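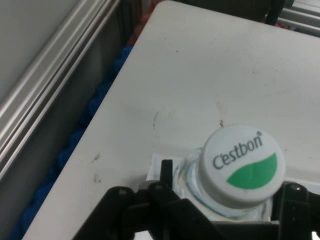

饮水点电导率复测与取样方法修订

2021年7月5日 设施通讯

5月的例行抽查中，Hao楼各饮水点的电导率记录出现了几处对不上的地方：同一台Stilla反渗透机，上午和下午的读数相差明显，而机器运行参数没有变动。复查后确认，差异主要来自取样和读数环节，设备本身工作正常。本期把复测的做法、结果和修订后的取样步骤一并列出，供各楼层登记人员使用。

一、测的是什么

登记表上原来的栏目写作“TDS”，单位mg/L。严格说，手持笔式仪器不直接测量溶解性总固体，它测的是电导率，再乘以一个换算系数得到TDS。常见系数有0.5和0.7两种，分别对应不同的标准溶液体系。两支笔的出厂系数不同，插进同一杯水里，显示值可以相差四成，电导率却是一致的。

因此从本期起，登记表一律填写电导率，单位μS/cm，并注明是否已折算到25℃。旧表中的TDS数据保留原样，不做回填换算。能够查到仪器系数的，在备注栏写明系数；查不到的写“系数不明”，这部分数据不参与趋势比较。

还有一点需要说明。电导率反映水中离子的总体含量，不区分离子种类，也不反映微生物、余氯和大部分有机物的情况。读数低，只能说明离子少。登记表是用来判断反渗透膜和混合阀工作状态的，不作为水质合格与否的依据。水质合格与否以送检报告为准。

二、温度补偿

水温每升高1℃，电导率大约上升百分之二。原水夏季进楼时温度较高，经过储水桶之后又会变化，直饮龙头出来的水还可能经过制冷段。若不做补偿，上下午的读数自然不同。

楼内统一使用的Kivier便携式电导率仪带自动温度补偿，但补偿方式可在菜单里选择“线性”或“关闭”。复测时发现有一台处于关闭状态，显示的是实际温度下的电导率。前面提到的差异，大部分可以由此解释。

请各登记人员在每次开机后确认屏幕右下角的补偿标志。标志不显示时，进入设置菜单，选择线性补偿，参考温度设为25℃，系数保持默认。低电导率水的温度系数比一般天然水略大，线性补偿会留下少量残差，对本表用途影响不大，不另行修正。

电极浸入水样后，温度读数需要一段时间才能稳定。以温度示值不再变化为准，然后再读电导率。只看电导率稳定就读数，容易在温度还没有平衡时记下一个偏高或偏低的值，冷水样尤其如此。

三、复测结果

复测点共8处，每处取进水和产水各一份，同一台仪器测定，测定前用标准液校准一次。原水来自同一根立管，各点进水读数相近，以立管末端的一处为代表：进水901 μS/cm，产水55 μS/cm，均为25℃补偿值。按电导率计算，脱盐率为93.9%。

该机说明书给出的脱盐率是在规定压力、规定温度和规定进水浓度下测得的，现场三个条件都不相同，不宜直接对照。更有意义的做法是和本机自身的历史数据比较。若在进水电导率相近的情况下，产水读数连续几次上升，应安排检查膜元件和密封圈；若只是单次偏高，先按下一节的步骤重新取样。

各点之间的差别也要谨慎看待。有两处机器装了矿化后置滤芯，产水经过滤芯后离子含量回升，读数高于其他点属于正常现象。这两处今后要从滤芯前的取样阀取水，标签已经更换。

四、取样步骤

（1）取样前查看机器状态，确认没有处于冲洗阶段。冲洗刚结束时也不取样，等待机器恢复制水。

（2）打开龙头，放掉管路中的存水。反渗透机长时间停机后，膜两侧浓度会趋于接近，最初流出的一段产水电导率明显偏高，行业里习惯叫“首杯水”。放水时间以两分钟为准，龙头开到全开位置。

（3）用待测水样涮洗取样杯三次，涮洗水倒掉。取样杯用带盖的聚丙烯杯，不用金属杯，也不用饮水用的纸杯。

（4）取水样，液面高过电极的通气孔。电极放入后轻轻晃动，排出附着的气泡，再静置读数。

（5）先测产水，后测进水。顺序颠倒时，电极上残留的进水会带入产水样中。产水离子少，受残留影响大，几滴原水就足以改变末位数字。

（6）读数填入登记表，同时填写水温、进水压力和取样时刻。进水压力直接抄机身压力表，不估读到最小刻度以下。

（7）电极用纯水冲净，用无绒纸吸去水分，不擦拭敏感面，套上保护帽。

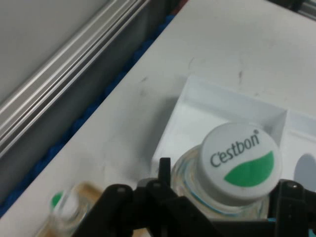 登记人员的一条回复提出，放水两分钟的规定对带储水桶的机型没有意义，桶里的水本来就是前一时段制出来的，放两分钟只是把桶放空一截，测到的仍旧是混合水，想看膜的状态应当从膜后直接取样；另外夏季用水高峰时放掉这么多水，后面排队接水的人要等机器重新补满。

这条意见成立，步骤（2）相应调整。带储水桶的机型，在膜后单向阀之前取样，取样口为白色快接头，操作前关闭进桶球阀，取样后恢复。没有预留快接头的，暂时仍从龙头取样，但在备注栏注明“桶后”，这类数据与膜后数据分开统计。无桶机型维持放水两分钟不变。放出的水可以收集起来用于拖地或浇灌，不回倒入机器。

五、硬度测定

电导率之外，每季度补测一次总硬度，只测进水。用的是Hondska滴定试剂盒，原理为EDTA络合滴定，以铬黑T为指示剂。

量取水样100 mL于锥形瓶中，加入缓冲液使pH稳定在10左右，加入少量指示剂，溶液呈酒红色。用0.01 mol/L的EDTA标准溶液滴定，边滴边摇，颜色由酒红经紫色转为纯蓝即为终点。按这个取样量和浓度，每消耗1 mL标准溶液，对应总硬度10 mg/L（以碳酸钙计）。

接近终点时放慢滴加速度。络合反应在低温下较慢，水样太凉会出现颜色已经转蓝、静置后又返紫的情况，此时应继续滴加，直到蓝色保持不变。若滴定始终没有清晰的突变，多半是缓冲液失效，或者水样中有铁、铜等离子干扰。缓冲液含氨，敞口放置后会挥发，开封后写上日期，瓶盖拧紧，放在阴凉处。

同一水样做两次平行滴定，两次用量相差不超过0.1 mL时取平均值，超过则补做第三次。空白试验每批试剂做一次，用纯水代替水样，步骤相同，结果从样品用量中扣除。

硬度数据主要用来安排前置软化和阻垢滤芯的更换。进水硬度高而回收率又调得偏高时，浓水侧容易结垢，表现为产水量下降、浓水流量减小，产水电导率起初变化不大。等电导率也升上来，膜面结垢往往已经比较重，酸洗的效果有限。

六、仪器校准与保存

Kivier电导率仪每月校准一次，用1413 μS/cm标准液。标准液倒出后不得倒回原瓶，用过的一份即弃。校准时显示的电极常数应落在标称值附近，偏离较多时先清洗电极再校一次，仍然偏离则停用并送检。

产水的电导率远低于校准点，单点校准对低端的保证有限。库房已备有84 μS/cm的标准液，作为核查用，不参与校准。核查时读数偏差在百分之五以内视为可用，结果记在仪器卡背面。低浓度标准液更容易受二氧化碳和容器残留影响，开封后当天用完。

电极可以干放，短期停用时冲净套帽即可。表面有水垢时用稀柠檬酸浸泡，然后用纯水充分冲洗；有油污时用中性洗涤剂。镀铂黑的电极不得用刷子或纸巾接触镀层，镀层一旦脱落，电极常数随之改变，清洗不能恢复。

七、登记表变动

新表增加四栏：补偿状态、取样位置、进水压力、仪器编号。取样位置只填“膜后”“桶后”“滤芯前”之一，不写楼层俗称。仪器编号抄机身背面标签，不抄充电座上的号码，充电座可以互换。

旧表用完为止，混用期间请在旧表备注栏手写补上这四项。缺项的记录退回补填，无法补齐的按缺测处理。电子版与纸质版以纸质版为准，改错时在原数字上划一道横线，旁边写新值并签名，不涂改。

滤芯库存、膜元件更换计划另表下发。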